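Nondari Household Word List: data card

Summary

Nondari is a list of 788 everyday household terms with British spellings, regional variants and plain definitions. It is meant for spell checkers, glossaries and reading-level tools. Version 3 replaces the earlier Bako list.
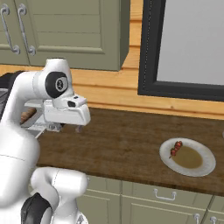 Each entry has a headword, a part of speech, a variant field and a room tag. Room tags are assigned by hand. The kitchen tag is the largest, with 465 entries, and covers fixed surfaces such as the wooden countertop as well as utensils and foodstuffs. Terms used in more than one room carry several tags, separated by semicolons.

Known issues

Appliance names vary by region and overlap in meaning. "Toaster oven" is kept as a headword and cross-referenced to "mini oven". 19 entries still lack a variant field.

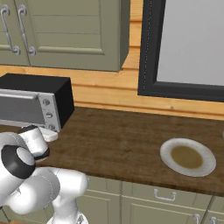

File format

UTF-8, tab-separated, one entry per line. Lines starting with a hash are comments. Sort order ignores case and hyphens.

Maintenance

Compiled by Shaohua Luo; definitions checked by Sumathi Varghese. Corrections go through the Mudason tracker. The next release is planned for December. 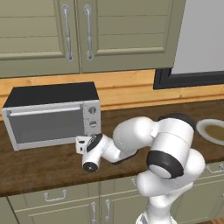 Fig. 3. Silver countertop oven, kitchen tag.

Licence

Free to use and alter with credit to the Nondari list.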